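Primell 一月进展汇报

收件：Solange Texier（Stevham 基金）
抄送：Omar Nassar、Albane Lecomte
2018年2月8日

Solange 你好：

又到写汇报的时候了。上次你说希望我少贴表格、多讲讲到底发生了什么，那我就照着聊天的口气写，数字夹在里面，你要单独的明细随时找我要。

先说最大的一件事：离线登记终于合进主分支了！这个功能从去年秋天拖到现在，我自己都不好意思再提。社区仓库的网络时断时续，以前登记到一半掉线，整张单子就没了，现在会先存在本机，连上网再同步。Omar 写了同步那一层，我写界面，Ksawery Bielecka 负责测试，她很有耐心地在地下室里拔网线（真的拔），找出了7个会丢数据的情况。六个已经修好，剩下一个跟两台设备同时改同一条记录有关，目前的做法是把两个版本都留下，让管理员自己选。不太优雅，但先这样用着，三月以前我想换成按字段合并。

用户这边，一月底的有效账户是405个，十二月底是346个。增长主要来自 Alus 那边的几家借物站，他们把旧的电子表格整个搬了过来。搬的时候闹了点麻烦：他们的表里日期有三种写法，导入程序只认两种，结果有一批归还日期全变成了空白。我花了两个晚上补了一个预览步骤，导入前会把认不出来的单元格标黄，可以当场改。Albane 说这个预览比导入本身还受欢迎，我就当夸奖收下了。

没做完的也要交代。短信提醒还没上线。原计划用 Fakir 的接口来发，代码写好了，测试环境也通了，可是正式账户的审核还没下来，我催过两次，下周接着催。邮件提醒倒是一直正常。另外，法语界面还差帮助页面，菜单和按钮都翻完了，帮助页比我想的长得多，估计要到二月下旬。

钱的方面：服务器花了672欧元，比预算高了一点，原因是离线同步测试期间我们多开了一台机器，忘了及时关（我的错，现在设了自动关机）。人工支出和计划一致。翻译那一笔还没动，等帮助页面定稿再用。

二月打算做的事，按顺序是这样：

先把短信提醒上线，前提是审核通过。
同步冲突的提示文字重写，现在那句话连我自己都要读两遍。
Lihua Cui 会去三家借物站，坐在柜台边上看大家怎么用，她回来以后我们再决定搜索页要不要改。
备份恢复演练一次，上回演练还是去年夏天，太久了。

还有个问题想请你拿主意。Alus 的人希望我们开放只读接口，这样他们能在自己的网站上显示库存。技术上不难，我估计两个星期能做完，但合同里没写这一项。要么从翻译的余款里挪，要么推到下一期。我倾向于下一期再做，手上的事先收尾，不过如果你觉得这个对续约有帮助，告诉我一声，我可以调整。

对了，上次你问权限的事：现在志愿者只能看到自己站点的借出记录，站长能看全部，改动都会留下日志。日志暂时保存一年，到期自动删除，这一条我已经写进隐私说明里了。
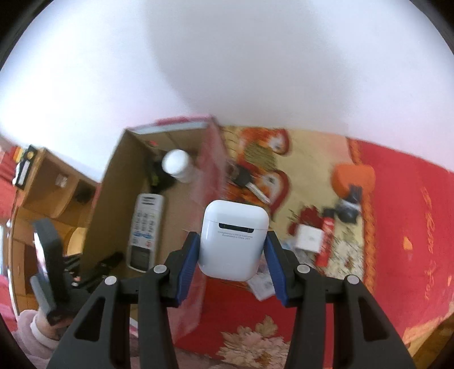 批量入库是我眼下最想听你意见的一块。现在的流程要求一件物品一张单，碰上整箱送来的捐赠就很烦人。一个敞开的纸箱里躺着白色的无绳电话听筒，旁边立着带圆盖的白色塑料瓶，再加上一个白色的 AirPods 充电盒，类别各不相同，登记的人就得把来源、日期、存放位置填上一遍又一遍。我想改成先建“箱”，共同的信息只填一次，然后往里面逐件添加，每件只要名称和状态，型号可以以后再补。Omar 已经画好了数据表的草图，Ksawery 担心拆箱以后位置对不上，所以我们打算让单件物品随时可以移出，移出时再问新位置。原型下周能点着玩了，我会把链接发给你，你挑个方便的时间试试，觉得哪里别扭直接回信骂我就行。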